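Tridum Tabletop Dish Service: notes for the product session

Slide 1. Opening
Welcome the audience on behalf of Quan. State that the Skirnis kit is offered in one package, order code 2112, with two arms and one service contract.

Slide 2. The grip
Note that the sponge is an ordinary two-layer kitchen sponge. Point out how deeply the scouring pad folds when held at its base. Pause before continuing.

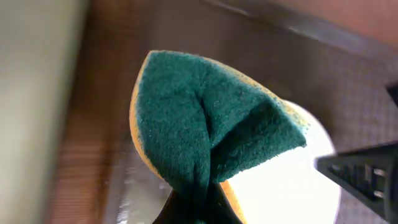 Sternport, Sat 4 July

Explain that soft items are the usual concern of buyers — plates hold their shape and sponges do not. Refer questions on finger wear to the service desk.

Slide 3. Both arms at the tray
Draw attention to the yellow residue in the left bowl and the sponge against its inner rim. The second gripper is over the other bowl.
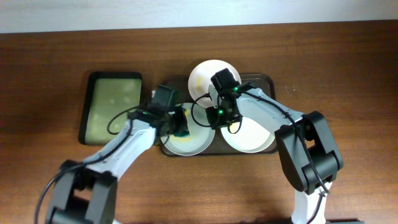 Slide 4. Terms of the offer
Read the contract periods aloud. Take questions.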